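Since November I train our arm to take memory modules out of old desktop computers. The policy learned from 123 demonstrations, all made by hand.

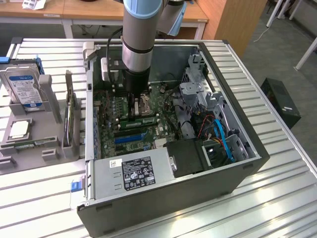
Efthymia Fragkou wrote to me that 123 is too few, and that I should vary the angle of approach before I collect more. She may be right.

I ran 33 trials on Saturday with a small change: the policy now sees force as well as the wrist view. 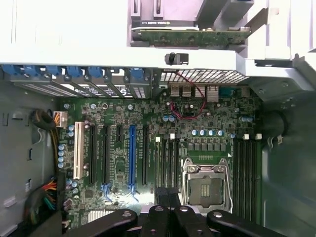
The failures went down to two. Both came when the gripper closed too early, so next I will try a slower closing speed.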